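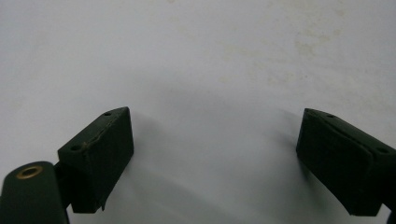

Faint yellowish marks on an off-white surface.

Appeal judges send Nimri detention case back to Rarnusa chamber

Appeal judges sitting at Namside have set aside a ruling that allowed Rarnusa's domestic courts to try two former district security officials over deaths in custody at Nimri. The case goes back to the pre-trial chamber, which must look again at whether the national proceedings meet the test for deferral.

The judgment, handed down shortly after 11 a.m., runs to 43 pages. It does not decide where the two men will be tried. It finds that the pre-trial chamber applied the wrong standard when it accepted an assurance from the Rarnusa justice ministry that both defendants would have a lawyer before trial.

Under the tribunal's founding agreement, a case must be left to the national courts if those courts are investigating substantially the same conduct and are able to carry the proceedings through. The pre-trial chamber held in August that both conditions were met. It relied on a charge sheet filed in the Nimri district court and on a letter from the ministry setting out a timetable.

The appeal judges found no error on the first condition. The domestic charges cover the same detention site, the same period and most of the same incidents, and the judges said that a difference in legal labels (unlawful killing in one forum, murder as a crime against humanity in the other) did not make them different cases.

On the second condition they disagreed with the lower chamber. Neither defendant has had a private meeting with counsel since being transferred to the prison at Nimri. Two lawyers named by the local bar withdrew, and a third was refused entry. The ministry's letter described these as administrative matters that would be settled in due course. The judges said a chamber assessing ability must look at the facts as they stand on the date of its decision, and that a statement of intention could be given weight only if there was some evidence of steps taken to carry it out.

One judge dissented in part. In a separate opinion, the judge said that access to counsel goes to the fairness of the trial and not to the ability of the state to hold one, and that the majority had brought a fair trial test into a provision that does not contain it. The majority — in a passage likely to be cited in later cases — replied that the domestic code of Rarnusa forbids a trial for a capital offence without counsel, so that a state unable to provide a lawyer cannot lawfully complete the proceedings under its own rules.

The legal monitoring group Jamwood, which filed written observations, said the ruling gave lower chambers a clearer test but left the defendants in the same position as before. Its observations asked the judges to order interim access to counsel. That request was declined on the ground that the appeal was limited to deferral. The group said it would put the same request to the pre-trial chamber.

The Rarnusa government said it maintained that its courts were competent and that it would file further material. Its lawyers had argued that 100 witness statements taken by the Nimri prosecutor showed that the domestic investigation was real and well advanced. The appeal judges accepted that the statements existed but noted that only a sample had been put before the chamber, and that none of those came from former detainees.

The surrender request for both men remains in force but is suspended until deferral is decided. Rarnusa is under a duty to preserve evidence in the meantime, including the custody registers from the Nimri site.

The pre-trial chamber has given the government 4 weeks to file updated information on legal representation. The prosecution and the defence may each reply in writing. No date has been set for an oral hearing.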